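Before You Sign for the Second Pair: A Buyer's Doubts About Handheld Grippers

Charmaine Steyn has a spreadsheet with a column headed "What they said" and another headed "What we paid." She keeps them side by side on purpose. As purchasing lead at Dresex, a small company that wants to sell household tidying software to robot makers, she has spent most of the past year being told that the expensive part is over.

"First it was the arms," she says. "Then we weren't buying arms, we were buying handheld grippers, and that was going to save us a fortune. Fine. It did save money. But I was told the grippers were the whole budget, and the grippers were the smallest line on the page by April."

The idea is familiar by now to anyone who follows this corner of the business. A person holds a gripper in each hand and does a chore at home, a camera on the tool records it, and the recordings are used to train a robot that may or may not exist yet. Dresex collects in ordinary homes, with ordinary clutter on the table.

Steyn has no quarrel with the method. Her quarrel is with the quotes.

What the quote leaves out

The first supplier she dealt with priced a pair of grippers, a charger and a carrying case. Pads were listed as "included," and she took that to mean included for the length of the contract. They were included once.

"I asked how long a set of pads lasts and I got a lovely answer about materials," she says. "I didn't get a number. When somebody selling you a wear part can't give you a number, put your own number in and make it an ugly one."

Her ugly number was 3 sets per pair for each round of collecting. Keabetswe Nel, who runs the home sessions, thinks even that was generous to the supplier. Nel would also like buyers to think about screws.

"Hinges have little screws, and little screws work loose," Nel says. "So now you need the right driver in every kit, and spare screws, and someone who checks. None of that costs much. All of it costs something, and it was in nobody's plan. I lost a whole afternoon in one apartment over a screw I could have bought by the bag."

Steyn added a line for small parts after that. She also added one for props, which caused an argument. The finance side wanted to know why a technology firm was buying sponges.

"Because you can't borrow a family's last sponge," Nel says. "We work with what's in the house, and we bring extras. Foam sponges, towels, bottles, snack packets, bags. The soft stuff is where the cheap demos fall apart. Everyone will show you a gripper picking up a block. Ask them to show you a towel."

The test Nel wants every supplier to sit through is a kitchen-side table set up the way people live with one.
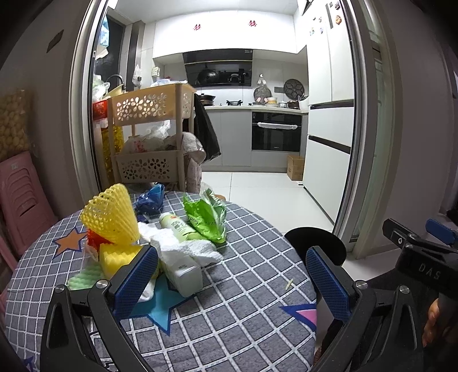
Paying for hours you can use

The quote Steyn distrusts most is the one for recorded hours. Several firms will now do the collecting for you and bill by the hour. One bid, from an outfit called Pruduvside, promised 392 hours for a price that looked very good until she asked what counted as an hour.

"Setup counted. Talking counted. Dropping the thing and starting over counted," she says. "I'm not saying they were crooks. I'm saying the contract let them be."

Thabiso Magagula, who has to turn the recordings into something the engineers will accept, takes a dimmer view. He says he would sooner have a short batch with good labels than a mountain of footage that someone has to sort through. He has asked for a clause that lets Dresex reject clips and not pay for them. So far 2 suppliers have agreed to it in writing. Others, he says, agreed to it warmly on the phone.

"Get them to write down what a failed clip is," Magagula says. "If the tracking drops out, is that failed? If the hand that isn't doing anything wanders off, is that failed? They'll say you're being difficult. You are. It's your money."

He has a similar complaint about storage, which was quoted as a flat fee and then stopped being flat. Steyn's reserve for storage and transfer is now $2,000, a sum she calls "a guess with a dollar sign on it."

Rent, buy or wait

Sointu Hakala advises small firms on equipment and was brought in by the Dresex board to look over the second-year plan. Her advice was to slow down. The grippers Dresex was being pushed to order came bundled with a support package called Elen, and Hakala couldn't find anyone who had used the support and could say what it did.

"They told me Elen covers everything," Hakala says. "I asked for the list of everything. It was a short list."

She recommends renting a pair for one round before buying, even at a poor rate, and doing the first sessions in the worst home you have permission to use. Narrow doorways, a crowded table, patterned cloth. If the tool gives trouble there, the buyer learns it on the supplier's equipment. She would also hold back the last payment until replacement parts have been ordered once and have arrived.

Lerato Potgieter, who sits on the Dresex side of the engineering table, disagrees on the renting. Swapping tools partway through makes a mess of the data, in her view, and a rental pair is never quite the pair you end up owning. — "So you pay to test something, then you buy something else," she says.

Hakala's reply is that a messy round costs less than a bad contract. The two of them have not settled it.

The question Steyn can't get answered

Over coffee at Gumede, the café below the office, I asked Steyn what she would want to know before signing again. She didn't go to the spreadsheet.

"I'd want to know when it ends," she says. "How many homes is enough? Nobody selling this will tell you, and I don't believe they're hiding it. I don't think they know. But then don't sell me a three-year plan."

Her current request to the board covers one more round, with the spares, the props and the rejected-clip clause written in. The second pair is on a separate page, unsigned, and the supplier has called twice this week to ask about it.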